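Jorkska Valley Visitor Pass: Frequently Asked Questions

What does the pass include?
Entry to the Mudaliar House museum, the Dustumon Cavern tour and one round trip on the Fonum ridge shuttle. Parking at the cavern is billed separately.

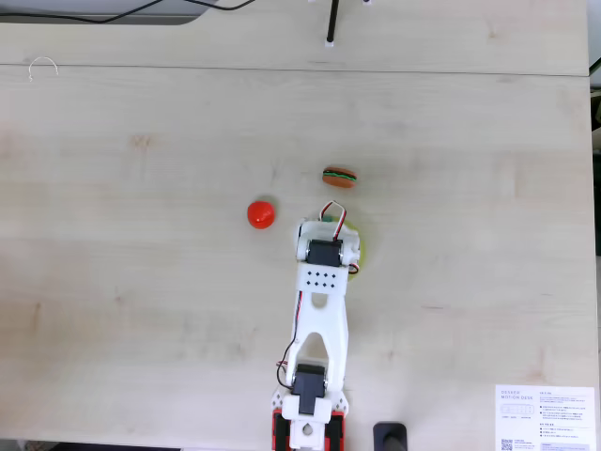 How long is it valid?
The pass runs for three consecutive days, starting with the first scan. Unused days do not carry over.

Do I need to reserve cavern tours?
Yes. Each tour is limited to 149 visitors. Reserve a time slot online with the number printed on your pass. Slots for the next day close at 6 p.m.

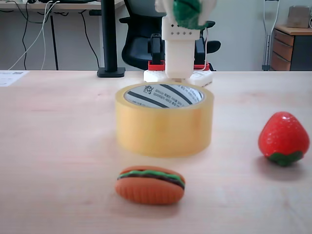

Visitors who miss their slot may join the standby line at the lower entrance. Standby places are assigned in order of arrival.

Is the cavern tour accessible?
The route has 258 steps and no elevator. The upper gallery can be reached by a paved ramp and is open to all pass holders.

Are children charged?
Children under two enter free and do not need a pass. All others need their own.

When does the shuttle run?
Hourly from 9 a.m. to 5 p.m. through October.
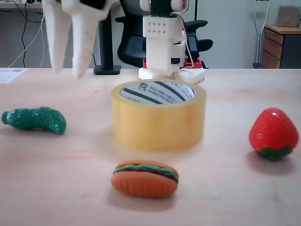
Winter service is limited to the morning departures and is suspended when the ridge road is closed.

Can I get a refund?
Passes that have not been scanned are refundable. Send the order number to Tracey Sedgwick, Visitor Services. Group orders are handled by Chelsea Inskip.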